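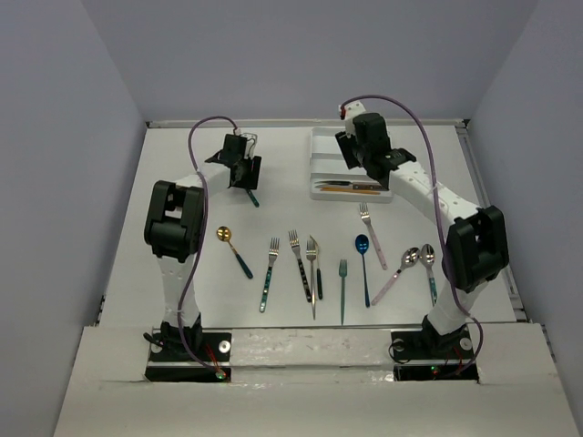 흰 테이블 위의 로봇 팔 두 대

Genell 가계부 교실 세트 (청소년 및 성인 초급용)

제조: Kurnero
구성: 보드 1개, 카드 2종, 진행자 안내서, 웹 기록장 이용권
사용 언어: 한국어, 영어

제품 소개

Genell은 돈 관리를 처음 배우는 사람들을 위한 교육용 게임 세트입니다. 참가자는 한 달의 수입을 받고, 집세와 교통비와 식비를 내고, 남은 돈을 어디에 둘지 스스로 결정합니다. 게임의 한 판은 한 달을 의미하고, 수업 한 번에 보통 세 판에서 네 판까지 진행할 수 있습니다.

저는 이 세트의 개발을 맡은 Daithí Breathnach입니다. 한국어로 이 페이지를 직접 쓰고 있어서 조금 딱딱한 문장이 있을 수 있습니다. 뜻이 분명하지 않은 부분이 있으면 문의란에 남겨 주십시오. 제가 읽고 답을 드립니다.

처음 만든 판에는 주식과 펀드 내용이 많이 들어 있었습니다. 그런데 시범 수업에서 학생들이 가장 오래 이야기한 것은 휴대전화 요금과 할부였습니다. 그래서 지금 판에서는 투자 카드를 줄이고, 할부와 연체 이자에 대한 카드를 더 많이 넣었습니다.

카드에 대하여

카드는 생활 카드와 선택 카드의 2종이고, 각각 50장입니다. 생활 카드에는 갑자기 생기는 일이 적혀 있습니다. 예를 들면 냉장고 고장, 친구의 결혼식, 치과 치료, 보증금 인상 같은 것입니다. 선택 카드에는 참가자가 받아들이거나 거절할 수 있는 제안이 있습니다. 금액은 모두 원 단위로 표시했고, 너무 큰 숫자가 나오지 않도록 천 원 아래는 쓰지 않았습니다.

카드의 글씨 크기는 이전 판보다 커졌습니다. 뒷면에는 단어 설명이 있습니다. ‘원금’, ‘복리’, ‘신용 점수’와 같은 단어를 모르는 참가자도 따로 사전을 찾지 않고 계속할 수 있습니다.

웹 기록장 Messina

세트를 구입하시면 웹 기록장 Messina를 함께 사용하실 수 있습니다. 참가자는 한 판이 끝날 때마다 잔액과 빚을 입력하고, 진행자는 반 전체의 결과를 그래프로 볼 수 있습니다. 설치가 필요 없고 브라우저에서 열립니다. 참가자의 실명은 받지 않으며 별명만으로 시작합니다. 인터넷이 없는 교실에서는 종이 기록지를 인쇄해서 쓰시면 됩니다. 종이 기록지 파일은 진행자 안내서의 마지막 쪽에 있는 주소에서 받을 수 있습니다.

제품 사양

권장 연령: 중학생 이상
수업 시간: 60분
보드 크기: 가로세로 각 50센티미터
카드: 생활 카드, 선택 카드
기록장 이용 기간: 구입일부터 1년
언어별 안내서: 주문할 때 하나를 선택

자주 받는 문의

인원이 많은 반에서는 어떻게 사용합니까?
두 사람이 한 팀이 되는 방식을 권합니다. 한 사람은 돈을 계산하고 다른 사람은 카드를 읽습니다. 판이 바뀌면 역할도 바꿉니다.

진행자가 금융 지식을 가지고 있어야 합니까?
아닙니다. 안내서에 각 카드의 설명과 계산 예가 있습니다. 다만 첫 수업 전에 한 판을 혼자 해 보시는 것이 좋습니다. 할부 카드의 계산은 처음 보면 조금 복잡합니다.

이전 판의 카드를 섞어서 써도 됩니까?
섞지 마십시오. 이전 판은 5월까지 판매한 것이고, 이자 계산의 기준이 달라서 Messina에 입력하면 결과가 맞지 않습니다. 이전 판을 가지고 계신 분은 카드만 따로 주문하실 수 있습니다.

특정 은행이나 카드사의 광고가 들어 있습니까?
없습니다. 카드에 나오는 회사 이름은 모두 게임을 위해 만든 이름입니다.

추가 상품

Danley 확장 카드는 자영업자의 한 달을 다룹니다. 매출이 매달 다르고 부가세를 따로 모아 두어야 하기 때문에 기본 세트보다 어렵습니다. 기본 세트의 보드가 있어야 사용할 수 있으며, 단독으로는 판매하지 않습니다.

주문과 배송

학교와 도서관은 견적서를 먼저 받으실 수 있습니다. 주문서에 기관 이름, 담당자 연락처, 필요한 세트 수를 적어 주십시오. 카드가 빠졌거나 인쇄가 잘못된 경우에는 해당 카드의 번호를 알려 주시면 그 카드만 다시 보내 드립니다. 보드를 개봉한 뒤에는 단순 변심으로 반품할 수 없습니다.

페이지 수정일: 2022년 9월 1일 목요일

장바구니에 담기
견적서 요청
진행자 안내서 미리 보기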